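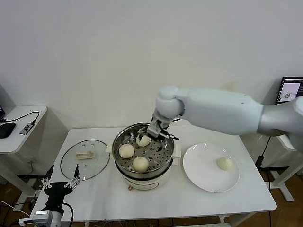

On juge encore les jeux de démonstrations à leur volume. Chez Votari, l'objectif affiché en avril était de 2000 épisodes téléopérés par tâche. Je tiens ce chiffre pour un mauvais indicateur.

Prenons le transfert de petits pains vapeur d'un panier perforé vers une assiette. La trajectoire est courte, l'objet est mou, la prise tolère peu d'effort. Un opérateur pressé produit des épisodes valides au sens du protocole – pain saisi, pain posé – mais truffés d'hésitations au-dessus de la cuve. La politique apprend ces hésitations aussi fidèlement que le reste.

Hsiu-ying Kuo a réentraîné le même modèle sur 409 épisodes, tous refaits dès que l'approche comportait une reprise. Le taux d'échec est passé de 31 à 9 %. Siu-ming Ng objecte que ce tri appauvrit les cas de récupération. L'objection est recevable, mais une récupération se démontre à part, avec un état initial choisi, et s'étiquette comme telle.

Je préférerais donc que l'on rémunère les opérateurs à l'heure et que l'on publie le taux de rejet avec le nombre d'épisodes. Votari ne fournit pour l'instant que le second.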